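The protein number on the front of the packet

By Noemi Dvorak
23 Jun 2026

My local supermarket in Grurndale has moved the yoghurt. It used to sit beside the milk, in an order you could learn. Now the first two metres of the fridge are given over to tubs with a large numeral on the lid, and the plain stuff is down near your knees.

The numeral is protein, of course. It's on the bread as well, and the pancake mix, and a bag of chips I picked up in March because I honestly thought it was a misprint. I've been watching food labels long enough to remember other numbers getting this treatment, and I'd like someone to explain to me what problem this one is solving.

I don't doubt that protein matters. Older people often eat too little of it, and so do some people getting over an illness or surgery. If your dietitian has told you to eat more, ignore me and eat more. My quarrel is with the idea that a reasonably healthy adult who has eggs, beans, fish or a bit of chicken most days is walking around with a deficit that a fortified biscuit will fix.

Take Minalora, whose bars are at the counter of every servo between here and the coast. The wrapper says 11 grams. A small tin of tuna will beat that without trying, and it has the decency not to be coated in chocolate flavouring. Turn the bar over and you'll find sweeteners, a couple of fibres I'd only met in a laxative, and palm oil. In my book it's a lolly. I have nothing against lollies, but I'd like to pay lolly prices.

My daughter and her friends, who are 15, now talk about "hitting" their protein. One of them aims for 104 grams a day. I asked where she'd got the figure and she said an app. It had asked for her weight and what she wanted to look like, and nothing about what she already ate for dinner.
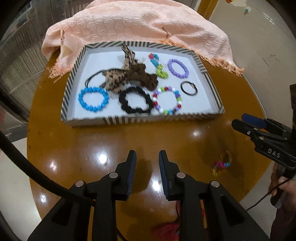
Hair ties and a blue beaded bracelet in a striped lid.

That bothers me more than the bars do. We spent years telling girls to stop counting calories, and a good many of them have been handed a different thing to count. It comes with gym language and the word "strong", so parents relax. I did, for a while. Then I noticed toast had become something to be apologised for.

The usual defence is that protein fills you up, so you eat less rubbish. There's some sense in it when the protein is a boiled egg. I'm less sure it carries over to a milk drink you swallow in 90 seconds on the way to the bus. Sowerby, which makes the one in our fridge, says on the bottle that it "supports satiety as part of a balanced diet". Read that twice and see whether you can find a claim in it.

Meanwhile fibre, which plenty of us really don't get enough of, has no glamour whatsoever. Lentils have both, cost next to nothing and come in a bag with no numeral on the front. I bought 3 bags last week and had the shelf to myself.

I'm told Polla is bringing out a protein water next. I haven't tasted it and I'll try to keep an open mind, but I'd want to know who was thirsty for it. In the meantime the plain yoghurt is still there if you bend down, and it's a good deal cheaper than the tubs at eye level.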